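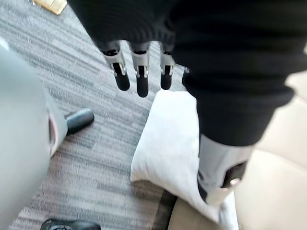 Metal knuckles, black fingertips and a ribbed knit sleeve.

Call for participants: Ristgate food scraps trial
Town of Koltholm, Waste and Recycling
Sign up by April 3, 2020

Hi neighbours! I look after waste and recycling for the Town of Koltholm, and I'm looking for 225 households in Ristgate to try out a curbside food scraps pickup before we decide whether the whole town gets one. If you have a kitchen and you eat in it, you're probably who I want.

There are 1786 households in Ristgate and every one of them can put their name in. Owners, renters, basement suites, the lot. You don't have to be good at composting. I'd love to hear from a few people who have never separated a banana peel in their lives (my own household was like that until quite recently, and my teenagers would say it still is).

What you'd be doing

The trial starts in June and runs for six months. We drop off a small kitchen pail and a larger lidded bin with wheels, both made by Zomeck, and you fill them with your food scraps. Pickup is weekly, on the same morning as your regular garbage, so you won't have a new day to remember. Put the bin out by 7 am, handle facing the house, and leave a bit of room between it and the other carts so the crew can get at it.

Into the bin: fruit and vegetable scraps, meat, fish, bones, dairy, bread, rice, pasta, coffee grounds, paper filters, tea bags, greasy pizza boxes (rip them up please), paper towel.

Not in the bin: plastic bags of any kind, even the ones marked compostable, plus diapers, pet waste, cooking oil and yard trimmings. I know the bags one is going to annoy people. The plant that takes our material can't break them down in the time it has, so we're sticking to paper liners or newspaper. Your first pack of liners is in the pail.

Once a month I'll email you a short survey. It takes a few minutes and it's mostly things like did it smell, did anything get into it, was the bin full. Please tell me the truth! If raccoons had a party in your driveway I want to know about it. You can do the survey over the phone if you'd sooner not use a computer.

We'll also weigh the bins by street. That's a total for the whole block, so your own bin isn't tracked and no letter will show up about your leftovers.

What you get

A $20 credit on your utility bill when the trial wraps up, provided you've filled in at least four of the surveys. You keep the kitchen pail either way. The wheeled bin stays with you if the program goes ahead, and if it doesn't we'll come and get it.

Who can take part

You need to live in Ristgate, have curbside garbage pickup now, and expect to stay at the same address until the trial is over. Condos and apartments with a shared dumpster aren't in this round – sorry, I know some of you have been asking since the first open house. They need a different truck and a different plan, and I'm working on it.

If you can't roll a bin to the curb, tell us on the form. Anyone already on the set-out service for garbage gets the same help with this bin, no extra paperwork.

How to sign up

Fill in the form on the Bright page of the Town website (Bright is where we keep all our surveys and sign-ups now, the old feedback page is gone). You'll need your street address and the account number from your utility bill. No bill handy? Leave that box blank and we'll look it up. Paper forms can be mailed out if you call the waste line and leave your name and address, speaking slowly, the recording is awful.

One form per household, please. If more of you sign up than we have bins for, we'll do a draw, with a share of spots set aside for each part of Ristgate so it isn't all the streets up by the school. Everybody gets an email or a letter either way, and those who miss out go on a waiting list in case somebody moves.

Bins will be left at the end of your driveway before the first pickup, with a sorting sheet taped inside the lid. Give the pail a rinse before you use it – they come out of the box a little dusty.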